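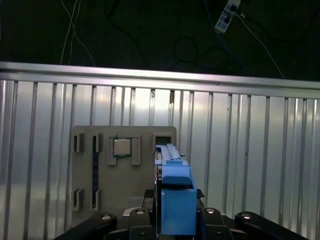 Mestwood, February

Looking after the board cell: your questions

Why does the gripper have to line up with the slot on the gray board before it goes any closer?
The holders on the board are raised, and a part that comes in crooked will catch on the rim, so please do take your time here!

How often should I check the bolts on the black links?
Every Saturday, before the first run, and again after 79 runs if it's been a busy week.

Who do I call if it still sticks?
Ilze Ozoliņš or Thabiso Tshabalala, either one, and they're always glad to help.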